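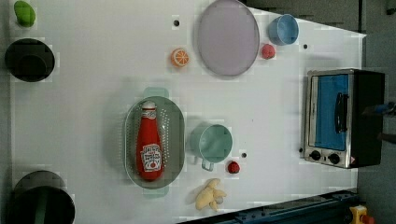

# How to test whether a robot arm can clear a kitchen table

Last updated 2nd June

Clearing a table is a fair first chore to try on an arm. The objects are small, most of them can't hurt anyone, and you can tell at the end whether the job got done. This page covers the setup we use at Dollthorpe, how to run the trials, and how to read the results. It assumes you already have an arm bolted down and a policy or script that can pick up a single object.

## What you need

- A flat table, fixed so it can't shift
- Toy dishes and toy food in mixed sizes: a plate, a cup or two, a colander, some fruit, a bottle
- Something with a door, such as a small toaster oven
- An overhead camera
- A log sheet (we use Prirent, but a spreadsheet works)

Toy food is light and survives being dropped. Move on to real dishes once the arm gets through a full session without crushing or throwing anything.

## Set the table

1. Spread the objects so the arm can reach each one without touching its neighbor.
2. Put one object inside another. A ketchup bottle lying in a colander works well, since the arm has to decide whether to lift the bottle or the whole colander.
3. Lay at least one cup or measuring cup on its side. Leave another upright.
4. Place a flat plate away from the edge. Plates with a low rim are the hardest thing in the set for a two-finger gripper.
5. Save an overhead picture of the layout before the arm moves.

## Write the instructions

Keep each one to a single sentence. "Put the strawberry on the plate." "Take the bottle out of the colander." "Open the oven door." Write down what counts as done before you start. For the strawberry, we say it must rest on the plate after the gripper has let go and backed off.

## Run the trials

Run 100 trials per instruction. Reset the table by hand each time, using the saved picture, and move each object a little so the arm isn't replaying one path. Stop a trial after 3 failed grasps on the same object. Log it as a failure even if the arm looked close.

Don't help. If you nudge a cup, throw the trial out. Our November session logged 1,133 trials, and we kept 1,130 after removing the ones where somebody had reached in.

## Read the results

Split the scores by instruction. An average across all of them hides the bad ones. With the Marchetti gripper we get good numbers on fruit and upright cups, weaker ones on anything lying on its side, and poor ones on the plate. The oven door depends mostly on where the arm starts.

Swapping to the softer Fimora fingers helped with fruit and made the door worse.

## So can it do the chore?

On a spread-out table with objects it has met before, mostly yes, slowly. A person finishes in well under a minute. Stacked dishes, leftover food and wet surfaces are separate tests, and a good score on this one says very little about them.

## Common problems

**The gripper closes on air.** Check the camera calibration first.

**Round fruit rolls away.** Lower the approach speed and open the fingers wider.

**The arm lifts the colander with the bottle still in it.** Start the grasp higher on the bottle.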